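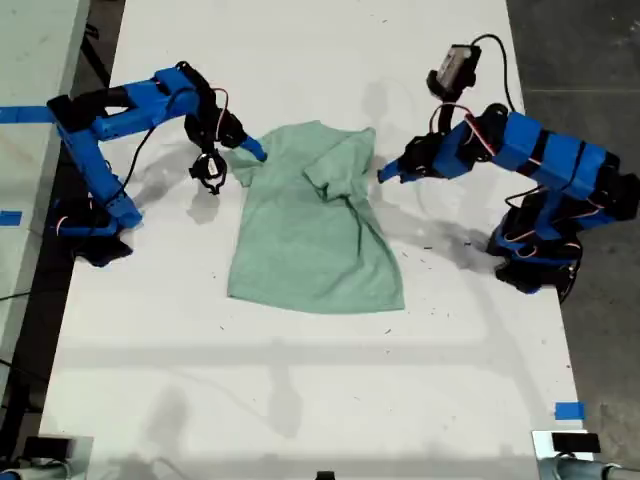

**Figure 2.** Two-arm station with a short-sleeved T-shirt on the table, right sleeve folded inward.

### 3.2 Folding task and student sessions

The folding task was set for the second-year project class at Arkbridge. Each team worked at the same station, which has one arm on either side of a white table, and used the Morikawa control software supplied to the class. A trial began with the shirt laid out by hand, collar away from the operator, and ended when the team declared the fold complete or the time limit was reached.

In total, 353 trials were recorded from April onwards. Of these, 197 used the sleeve-first order and 121 the hem-first order. The remainder were practice runs and are left out of the analysis below.

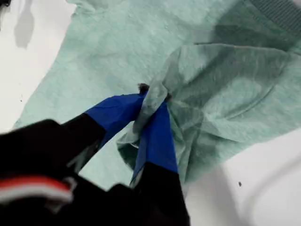
Grasping thin knitted cloth proved the hardest step for most teams. A pinch taken too shallow let the fabric slip, while a deep one drew in cloth from well beyond the intended fold and left creases that had to be smoothed before the next move. Teams were therefore asked to note the grasp point in their logbooks before closing the fingers. The marking scheme, adapted from the earlier Zurkura exercise, gave equal weight to the final fold and to the quality of these notes.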